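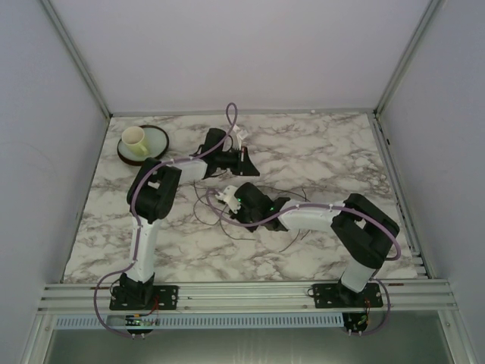

Ticket 677 – Ardale cell, dual arm – cable pick aborts, perception or planner?
Status: open, workaround in place
Component: Jemon planner, wrist cam segmentation
Opened by: cell software, night shift

Symptom
Cable pick task starts fine, both arms home, then the left arm plans an approach and stops short. Planner returns NO_VALID_GRASP. Sometimes it goes through but picks the wrong line, treats a table vein as cable. Started after the March update of the Enement segmentation node. Rolled back once, same thing but less often.

Repro
Cold start, load the cable_pick config, run from the top. 51 runs so far, fails on some 6. No pattern with time of day that I can see.

Log, trimmed
seg: 3 candidate lines, conf low
seg: merged 2 -> 1
plan: approach pose rejected, self collision (wrist / wrist)
plan: retry
plan: NO_VALID_GRASP

Tried so far
- Re-ran hand-eye calibration, both arms. Residual fine. No change.
- Bumped the min line width in seg. Kills most of the vein hits, also kills the thin wires. Reverted.
- Color gate on purple. Works for purple, useless for white. White on white marble is the real problem, edge is a faint gray and that's all the node gets.
- Clamped exposure. Glare patch got smaller, mask still has a hole there.
- Checked teh collision padding. Was set way too fat around the wrists, so any pose with the grippers near each other gets thrown out. Cut it down, self collision rejects gone from the log. Probly a separate bug, will split it off.

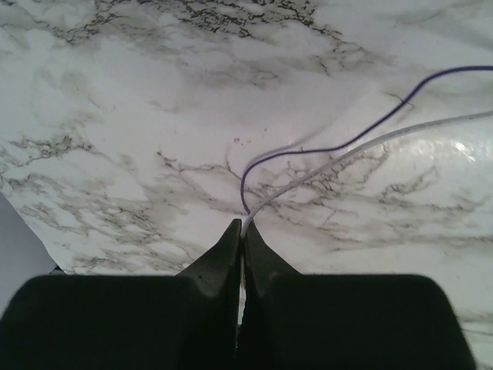

Wrist cam, purple and white cables at the fingertips, veins and glare behind them.

Purple is easy in a view like this. White one the mask loses near the tips, then picks up again on a vein and calls it one long line. That's the merge in the log I think. Fingertips also go into the mask if the crop is too low, they're dark and so are the veins.

Workaround
Crop off the bottom of the wrist view before seg, turn merge off, padding at the new value. Config pushed to the Rivadeneyra branch, not main. Do not pull main on this cell until merge flag is exposed there – it defaults on.

Still to do
- background subtraction using a bare-table shot, per pose. Slow but would take the veins out
- ask Enement side what changed in the merge step
- try a plain matte sheet on the table and rerun the same config
- planner should report WHY no valid grasp, at present the reason only shows at debug level

Update, 4:40 pm
Merge off, new padding, 3 runs clean. Not enough to close. Leaving it open, priority down to medium. Next shift pls keep the debug logs, don't let the rotate job eat them.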